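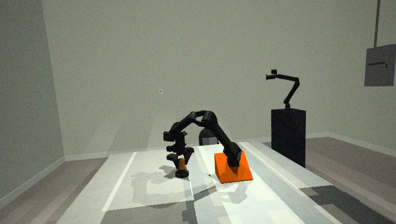

Two arm planner says elbows are in collision at the top of the lift, but only sometimes

Posted in: Motion planning and simulation
Tags: dual arm, collision checking, self filter

dranstead_lab

I have a two arm cell in simulation. The left arm goes to a cone, the right arm goes to a wedge block, and both are planned together as one group. Each arm plans fine by itself. When I plan them together, the goal state gets rejected on some runs and accepted on others, with the same object poses and the same seed for the planner.

The log says the collision is between the left upper link and the right upper link. In the viewer they come very close at the peak, and depending on where I put the camera they look like they're touching. The simulator's own contact report gives me nothing for that pair, so the physics engine thinks they are clear and the planner thinks they aren't.

What I have tried so far:

Raised the planning time from 2 seconds to 30. No change in how often it fails.
Took the cone and block out of the planning scene. Still fails.
Swapped the collision meshes for the visual meshes. It fails less often but planning is very slow.
Restarted everything, more than once.

The third arm on the pedestal is in the same scene but isn't part of the group. It just holds its parked position.

The cell description was exported from Linositz and I haven't edited it by hand. I'd like to know where the disagreement is coming from before I start turning pairs off.

jankauskaite_robotics

Don't turn the pair off. If you disable checking between the two upper links, the planner will happily run one through the other and you'll only find out when the physics engine throws the arms apart.

You have two separate problems, I think.

The first is padding. The planner's collision model and the simulator's contact model are different things even when they load the same mesh. Most planners add padding around each link, and the Linositz exporter writes its own value into the description on top of that. Check both files. If the description says 2 cm and your planner config says 2 cm, each link is carrying 4 cm, and you lose 8 cm between two links that face each other. The physics engine ignores all of it, which matches your empty contact report. Visual meshes probably skip the exporter's padding, so that would explain why you saw fewer failures there.

The second is why it comes and goes. A fixed planner seed doesn't fix the IK seed. Your goals are end effector poses, so the solver picks a joint solution for each arm before the planner starts. If it starts from the current joint state or a random one, you'll get elbow up on one run and elbow out on the next. With both elbows up and leaning inward, the upper links meet over the middle of the table. With one of them out, there's plenty of room.

To test it, print the joint goals for a run that passes and a run that fails. If they differ, it's IK. Then do one of these:

Give the solver a fixed seed state for each arm with the elbows turned outward.
Sample several IK solutions per arm, check every left and right combination for collision, and keep the one with the most clearance.

The second takes longer to write but it'll keep working when the block moves. Set the padding in one place only and write down which place.

Leave the parked arm in the planning scene as a fixed obstacle at its real joint values. If its joint states aren't being published, some planners put it at all zeros, and that could be right over your table.

celtov_user5

had the same thing with Celtov arms. i set padding to 0 and it went away. never looked into it further

dranstead_lab

Thanks. It was both. The padding was set in the export and again in my config. The joint goals were also different between good and bad runs, and every bad one had both elbows leaning in.

I removed the padding from the config and left the exported value alone. That cut the failures down but didn't stop them. Sampling 5 IK solutions for each arm and checking the combinations fixed the rest. It adds a bit of time at the start of each plan, and I can live with that.

The parked arm was being published properly, so no trouble there.

I tried padding at 0 as well, out of curiosity. It planned every time, but the minimum distance between the upper links went down to almost nothing on one of the paths, so I wouldn't use it on real hardware.

jankauskaite_robotics

Good. If you're logging minimum distance already, put a lower limit on it and reject paths under that limit. It's easier to tune than padding and it's in real units. You'll want to check it along the whole path as well as at the goal, with a finer step near the top of the lift.

Marked as solved by dranstead_lab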